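Why I Stopped Believing in the Storage Makeover

Tue 15 June

Print this post | E-mail this to a friend

My sister-in-law gave me a decluttering book in October, and I have now read it twice, which is two more times than I wanted to. The author claims that most of us could live with half of what we own and would sleep better for it. Maybe so. I notice she has a second book out, and a planner, and a set of linen boxes in three sizes.

I have doubts about the boxes. Every system I've tried starts with buying something. The Mapplebeck drawer inserts were supposed to fix my kitchen. They fit no drawer in my kitchen. Then came the Cunton closet kit, 528 pieces counting the screws, and after a whole weekend I had a closet with slightly less room in it and a bag of leftover brackets. I still have the brackets. They're in a Mapplebeck insert. 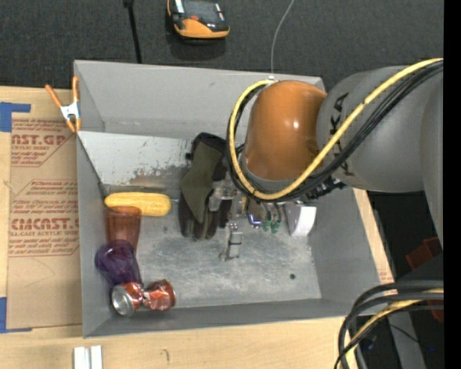 My own theory is that the lid is the problem. Put a lid on something and you have given yourself permission to forget it. I moved from Olldale with eleven lidded tubs, and four of them have tape on them from the move before. An open bin is harder to ignore. A big gray metal one sitting out on a table, with no top to it, at least lets you see what you've been putting off. It's ugly and I wouldn't want it in the living room, but then I'm not convinced storage ought to look nice. The nicer it looks, the longer I leave it alone.

Visitación Olmedo, who reads this blog and writes to tell me when I'm wrong, says open bins just collect dust and mail. She keeps everything in labeled boxes and can find her tax papers in two minutes. I believe her about the tax papers. I also think she'd be able to find them in a pile on the floor, and the labels get credit for something she was going to do anyway.

The book also has a number I can't get past. It says the average home holds 2000 things nobody has touched in a year. Who went and looked? Is a box of staples one thing or 1000? There's no footnote. Waldemar Czarnecka at the Raltonano thrift store told me they see a rush of linen boxes every spring, some with the price stickers still on. I bought one from him for a dollar. So far it has a phone charger in it and the instructions for the closet kit.

I'll give the half-of-everything idea until the end of summer. The brackets can go first.

Print this post | E-mail this to a friend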